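Home | Boards | Members | Search | Log in

Kitchen & Table board

Vinegar smell in my sourdough rye — too long in the fridge?

Started by kmakris, February, 7:40 pm
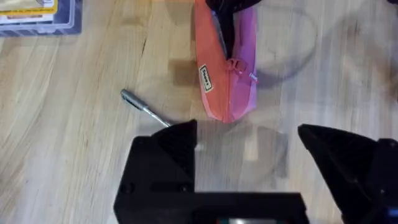 How long can a shaped rye loaf wait in the fridge before baking? For a loaf with half rye flour, 12 hours is enough, and after that the sour taste grows faster than the flavor.

That is what my book says, and I followed it for two winters. But my last three loaves smelled like salad dressing when I cut them. I use 60 percent rye, the dark one from Vindach, and the rest is plain bread flour. My starter is fed in the morning and I mix the dough after dinner. The fridge is an old Nel and the thermometer inside says it is cold enough, but I do not trust this thermometer very much.

I would like to keep the overnight rest, because I work and I cannot bake in the afternoon. Please tell me what you would change first.

Charalambos Makris

Re: Vinegar smell in my sourdough rye
pouran_d, 8:15 pm

Charalambos, the first thing I would change is the amount of starter. You did not write how much you use. When I moved from wheat to rye I kept the same amount, and it was a mistake, the rye is much more hungry. Now I use half of what I used before and the smell is gone.

Also, when do you put the dough in the fridge? If it stands two hours in a warm kitchen before, those hours count also.

Re: Vinegar smell in my sourdough rye
leka_k, 8:32 pm

I don't agree with Pouran. Less starter means a longer time for the dough to rise, and a longer time gives more acid. In my family we always used a lot of starter and a short rise, and the bread was mild. My grandmother would not know what to do with a fridge loaf.

Bake it the same evening and the problem is solved.

Krešimir Leka
Posts: 2,624

Re: Vinegar smell in my sourdough rye
kmakris, 8:50 pm

Thank you both. I use 200 grams of starter for 500 grams of flour. It stands on the counter for maybe one hour and a half, then fridge.

Krešimir, I understand, but if I bake in the evening I go to bed at one o'clock. I did it once and my wife asked me not to do it again.

Re: Vinegar smell in my sourdough rye
shazia.magsi, 9:04 pm

200 for 500 is a lot! I think you both are right in a way, it only depends on the temperature. A big starter and a warm, short rise gives mild bread, yes. But a big starter and then a whole night in a fridge that is not so cold, this is where you get the vinegar. Old fridges are often warmer on the top shelf. Put a glass of water there overnight, with a kitchen thermometer in it, and read it before breakfast.

One more question, how do you keep the starter itself? If it lives in the fridge all week and you feed it only one time before mixing, it brings its own sourness to the dough. I feed mine twice — the evening before and again in the morning.

Re: Vinegar smell in my sourdough rye
leka_k, 9:21 pm

Twice feeding is good advice, I agree with this part. I still say that rye does not need the cold night. The crumb becomes gummy, and then people write here to ask why it is gummy. I have seen it many times on this board.

Re: Vinegar smell in my sourdough rye
pouran_d, 9:30 pm

Gummy crumb comes from cutting the bread when it is still warm. I leave mine in a towel until the next day and it is never gummy, with the fridge or without it.

Re: Vinegar smell in my sourdough rye
jsharifi, 10:12 pm

Is it possible that the flour is the reason? I had a bag of Vindach dark that smelled old when I opened it. I changed to Lollis medium rye and the taste was softer. It costs a little more. I don't say it is the whole answer, but whole grain flour gets old quickly, especially near the stove, where mine was.

Re: Vinegar smell in my sourdough rye
kmakris, 10:26 pm

Jamshid, I smelled the bag now and it is fine, a bit like hay. I will try with 100 grams of starter, two feedings, and the lowest shelf. The glass of water is already in the fridge. I change nothing else, so if it is still sour I will try the other flour next.

Krešimir, when I have a free evening I will make yours also. Please write how warm you keep the dough.

Re: Vinegar smell in my sourdough rye
leka_k, 10:41 pm

Next to the radiator, under a cloth, until it has small cracks on top. I never measured.

Contact | Copyright Zenari Boards | Back to top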